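Why I'm Not Buying the New Handicap Numbers

Our club switched rating systems in November, and I have been told many times since then that the new one is fairer. Fairer to whom is a question I keep asking at the bar, and I keep getting a chart in reply.

Some background for anyone who doesn't race. When boats of different designs sail against each other, each one gets a rating, and your finish time is adjusted by it. A slow old boat can cross the line well behind a fast new one and still win. It's a decent idea and it has never worked perfectly. The old system at Haverford was run by people who had sailed against your boat and had opinions about it. You could argue with them. I did, for years, and once got six seconds a mile out of it.

The new system comes from an outfit called Justik. You fill out a long form, send in your measurements and sail areas, and a number comes back. The pitch to the members was that it had been built on 2,672 race results. I asked which races. Big-water offshore races or beer-can races on a lake with a hill at one end that kills the wind after supper? The man giving the talk said it was a broad mix. I wrote "broad mix" on my napkin and I still have the napkin.

My boat is a Letard, a heavy, comfortable thing with a short rig. She's a dog in light air and pretty good when it blows. A single number has to average those two boats together. Fine if your season averages out too, but ours doesn't. We get light evenings, then more light evenings, then one good breeze that arrives when half the fleet is on vacation. Under the old ratings somebody had quietly allowed for that. Under the new one I owe time to a boat that I have beaten exactly never in under eight knots.

That boat is a Tivitz belonging to Rafferty Abernathy, who I like and who will be reading this. Rafferty says the number is the number. He would. He picked up five places over the winter series and didn't change so much as a shackle. I've crewed for him, and he sails well, but he didn't get that much better between one Thanksgiving dinner and the next set of results.
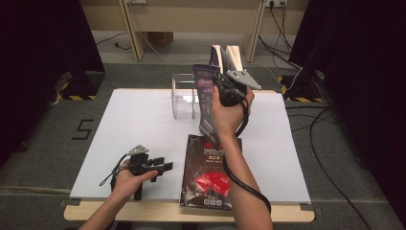 Purple box, brown package, white board.

What really bothers me is the appeals process. It used to be that you'd write a letter and three people would hear you out in the sail loft with the heater going. Now there's a form with a drop-down menu, and none of the choices on the menu is "the water here is different." I picked "other." I got an automatic message saying my rating had been reviewed and was correct. It came back in less time than it takes me to fold a genoa.

I've heard the case for it and I'll try to be fair. The old way did favor people who had been around a long time and knew who to complain to. I was one of them. A couple who joined with a secondhand sportboat got hammered with a rating that was plainly a guess, and they left after one summer. If a formula would have kept them, that counts for something. I'd also admit that the paperwork is quicker, and that the shouting in the parking lot after the results go up has dropped off, although I think that's partly the cold.

But I don't see why we couldn't have run both for a season. Score every race twice, post the two sheets side by side on the board, and let people look. I suggested this at the meeting and was told it would be confusing. We are people who navigate by the angle of a piece of yarn. I think we could have handled a second column.

The other thing I'd like to see is a light-air number and a heavy-air number, with the race officer calling which one applies before the start. Plenty of people have told me this would be open to abuse, and sure, any judgment call is. So is a tape measure, if you've ever watched a man measure his own mainsail.

I'm racing the spring series anyway. I've ordered a bigger light-air jib, which will cost me more on the rating, and I've filled out the form again. Under "reason for change" I put the hill.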